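23/06/2020 — bench notes, sourdough trial, rye batch

Starter from the Groltovero flour came up well overnight. Smell is sharp, a bit like green apples. Yu-na Wang fed it again at half past eight with the same flour and water, equal weights, and put the lid on loosely. The Ernulitz starter is slower and has a grey liquid on top. Poured that off and fed it too.

Dough A mixed at ten. Held back a little water because last time it spread on the tray. It took nearly all of it in the end, so the new sack must be drier than the one from December. Salt went in after the first rest.
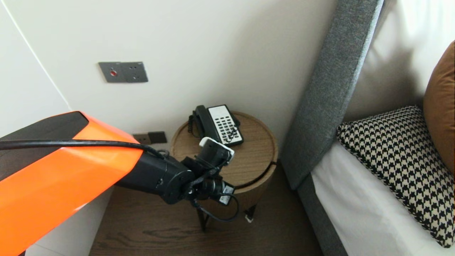

Dough B is the same recipe with the Ernulitz starter. Mixed straight after A, same bowl, scraped but not washed. I know Dzintra Lūse will object to that. Folded both doughs 3 times, half an hour apart. B was still slack at the last fold and stuck to my hands.

Price check while waiting: Sivakumar have put up the wholemeal rye again. Wongate still do the 12 kilo sack and will deliver, so order from them next time.
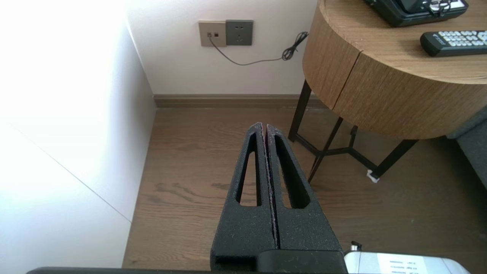 Gripper fingers, closed.

Shaped A at two o'clock. Held its form in the basket. B needed a lot more flour on the table and I would not call it shaped — more persuaded. Left both under cloths by the window, then moved them to the shelf when the sun came round.

A baked first, lid on for the first part, lid off to finish. Good colour, split along one side where I cut too shallow. B came out flat with a tight line along the bottom.

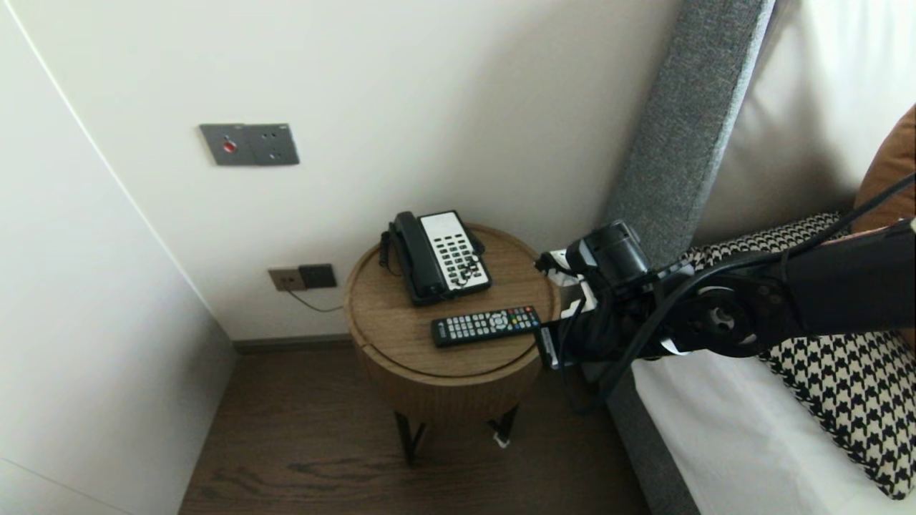
Dzintra thinks B was simply under-proved and should have had another two hours. Possible. I think the starter is weak and wants several days of feeding before we judge it. We agreed to do both: keep feeding, and give the next one longer.

To do: sharpen the blade, wash the cloths, label the jars on the side as well as the lid. Leave A uncut until tomorrow morning.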